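Vemutberg Group Puts Its House Rules for Kitchen Robots on Paper

2023-01-12

VEMUTBERG - For a good long while, the rules for working with the robot arms at the Praleck workshop lived mostly in people's heads, and in a handful of sticky notes that kept losing their stick. This week that changed. The workshop, which trains and tests arms on everyday household jobs, has put out a written code of practice, and it has made the whole thing free for anybody who wants to borrow it, scribble on it or argue with it.

The code runs to nine pages and is called the Pluris guide, after the project it grew out of. It deals with small arms that pick up, sort and put down ordinary things in places like kitchens and playrooms - the sort of setup that a great many schools, hobby groups and little companies now have going on a countertop somewhere, often without a word written down about how it ought to be run.

Yi-an Um, who led the writing, is quick to say that the guide doesn't replace any official safety standard, and that anyone whose equipment falls under one still has to follow it to the letter. What she wanted was something for the hours in between, when the big questions have been settled and somebody is simply standing at the counter on a gray afternoon, laying things out for the next run and wondering whether it matters where the rope goes. (It does, a little. There's a paragraph on it.)

"I've read some very fine safety documents in my life, and I was grateful for every one of them," Um said over a pot of tea in the workshop's front office. "But they mostly tell you about the machine. We kept having conversations about the toys, and the tray, and the tap, and who was allowed to reach in and when, and I thought, well, we should write those down before we have them all over again with the next group of new people."

The section on objects is the longest, and it's a pleasure to read if you like that kind of thing. It asks teams to mix shapes and textures on purpose, and to include at least one item that is hard to see against whatever it's sitting on, so that an arm doesn't get all its practice on the easy ones. Soft things, round things and floppy things should share a tray now and then. Anything with a loop or a cord on it gets checked by hand before a session starts, and goes back in the cupboard if the loop is big enough to catch on a finger of the gripper.

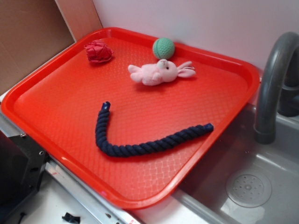 Working near a sink gets a section of its own, and Um says it caused the most discussion by far. Early drafts would have kept arms away from sinks altogether. That didn't sit well with the people whose whole job is teaching a machine to be useful in a kitchen, and after a lively couple of meetings the group settled on something gentler. The faucet stays off during any run that doesn't call for it. Cables are routed on the side away from the basin. A tray may sit close to the sink, or even lap over the edge a bit, so long as it has been pressed at each corner and doesn't tip. And a person wipes down the counter between sessions, with the arm powered off, every time - no exceptions for being in a hurry.

The reaching-in rule will probably be the one that visitors notice first. Only one person at a time may put a hand inside the arm's reach, and that person says so out loud and waits for an answer. It feels silly for the first day or so, Um admits, and after that you find yourself doing it at home when you reach past somebody for the salt.

Before it was released, the guide was tried out over 108 sessions that began back in August, with newcomers and old hands taking turns. People wrote their grumbles in the margins, and quite a lot of those grumbles made it into the final version. A rule about labeling every single object was dropped as too fussy. A rule about picking up stray screws and scraps from the work surface at the end of the day was added, and then moved to the front page.

The Wojcik training center across town plans to use the guide with its spring classes, and has asked for a shorter version that can hang on a wall. Staff there have also suggested a page on noise, which Um says is a fair point and one she wishes she had thought of herself, having spent a fair part of last year talking over a compressor.

Some 100 printed copies have been set aside for pickup at the workshop's front desk on weekday afternoons, and they're free while they last. Readers who would like to send in comments can leave them at the desk too, on paper, signed or not. The group will go through them together when it sits down to revise the guide in August, and Um has promised cake to anybody who turns up for the meeting with a margin full of notes.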